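Flatbridge Members' Board > Visits and Events > Open day at the Wirklow hall

gavalas_a
Posted Tuesday, August 1, 2023
Members are thanked for attending the open day. The session on hand-held grippers was presented by Lina Matar and drew more than 500 visitors. Comments on the demonstration may be entered below.

e.kanaan
I wish to record a reservation. A tennis ball in a clear tote bag is a modest task for a public program. Visitors at my side had expected a full packing line.

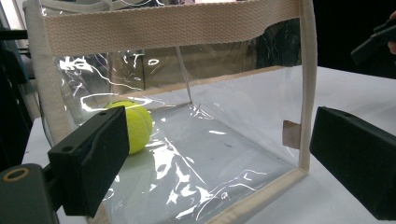
Gripper demonstration at the Wirklow hall: tennis ball in a clear tote bag.

gbednarek
I must disagree with Mr. Kanaan. Clear vinyl throws back a great deal of light, and the ball is seen only through it. For a vision system I would consider that a harder case than a cardboard box.

e.kanaan
The point about reflections is accepted. It should then have been stated to the public – the printed program gave the task one line on page 6.

w_nimri
I attended the second session, where Ms. Matar did address reflections in reply to a question. I support a fuller program note all the same. May I also ask whether the slides will be released?

gavalas_a
The slides will be placed in the members' library under item 207. Mr. Kanaan's remark on the program has been forwarded to the organizers for the March event.

e.kanaan
Thank you. I would still request the packing line in March.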